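I've been meaning to write up the sticky stuff for ages, as half the messages I get through the blog are some version of "how do I get this gunk off?" So, pour yourself a cuppa, it's a long one.

## Stickers, labels and the goo they leave behind

Start with heat. I was a scraper for years (butter knife, fingernails, whatever was in reach) and all I ever got was a shredded sticker and a sore thumb. A hairdryer on medium, held a hand's width away and kept moving, softens most glues in 30 seconds or so of patience. Lift a corner with an old plastic card and peel slowly, back over itself, nice and flat. If it starts to tear, stop and warm it again!

Go easy on anything with a vinyl wrap or foil finish. Those can bubble or lift if you park the heat in one spot, and then you've got a much bigger job than a sticker.

For the leftover goo, I go through the cupboard in this order:

- warm water and dish soap, left on under a folded cloth
- eucalyptus oil on a cotton pad (smells lovely, works on nearly everything)
- a dab of cooking oil, for jars and glass
- methylated spirits, for metal and plain glass only

Eucalyptus oil can dull some paints and plastics, so try it on the inside of a door first. I skipped that step once on a little Skonier bread bin and it's had a cloudy patch the colour of weak tea on the lid ever since. I keep it turned to the wall.
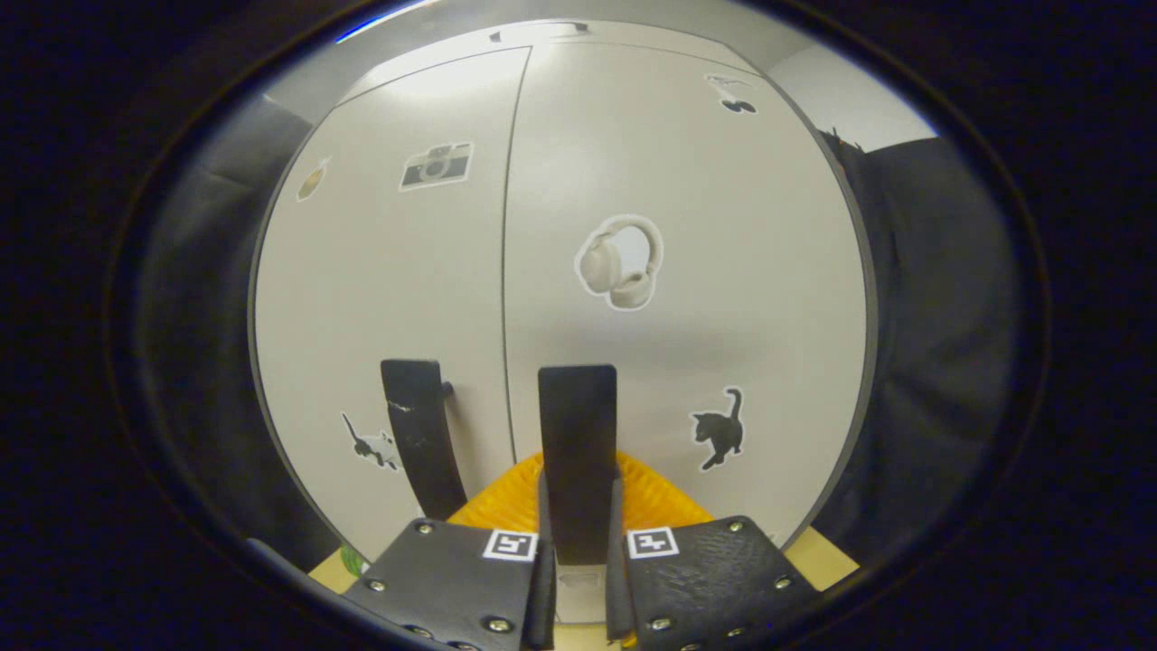 Whichever one you use, wash it off afterwards with soapy water and dry it with a tea towel. An oily film grabs dust, and in a kitchen you'll have a grey smudge in the shape of the old sticker within a fortnight.

## Jars

Paper labels are easy. Fill the jar with hot tap water, put the lid on, and stand it in a sink of more hot water while you do something else. Most slide off in one piece. The Biriteo pasta sauce jars are the exception — their label is some sort of plastic film and you could soak it until January. Peel the film dry, then go at the glue with bicarb and cooking oil mixed to a paste. I've got 34 of those jars in the pantry now, all bare, so I feel fairly qualified.

Lids that still smell of pickles go out on the windowsill, inside up, for a sunny day or two. Bicarb helps a bit. Sunshine helps more.

## Greasy cupboard doors

Above the stove they get that tacky yellow layer, don't they? Warm water, a squirt of dish soap and a microfibre cloth wrung out properly. Work from the bottom up so the drips don't leave streaks on the dry part, then rinse from the top down. An old toothbrush does the grooves and round the handles.

I don't use the rough green scourers on doors any more. They leave fine scratches you only notice when the afternoon light comes in sideways, and by then it's too late.

If the hinges squeak, try a tiny smear of petroleum jelly before you go buying a spray. I did buy the Verkutholm one, and it was fine, but it drips.

## Odds and ends

Chewing gum on fabric: into the freezer in a bag, then snap it off.

Candle wax on a tablecloth: same again, then brown paper and a warm iron for whatever's left.

Price stickers on the soles of new shoes: leave them, they'll walk off.

I still haven't found anything that shifts old double-sided foam tape from brick, so if you have, pop it in the comments and I'll give it a go on the back wall.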